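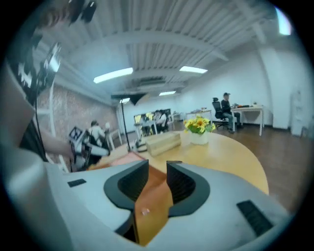 A vase of artificial sunflowers on a round wooden table.

Reading time: 2 minutes

Print this page | E-mail this page

Why do some flowers never need water?

Real sunflowers are living plants. They drink through their roots, and once they are cut they drink through their stems. After a while they droop and drop their petals.

Artificial flowers are made by people. The petals and leaves may be cloth, paper or plastic - often with wire inside the stem so that it can bend. They do not grow, and bees find no food in them.

They do gather dust. Ask an adult before cleaning them, and use a soft, dry brush. Begin at the middle of each flower and work outwards.

Younger readers may like to make a paper sunflower. Cut out yellow petals and glue them around a brown circle.

Text: Nandini Achari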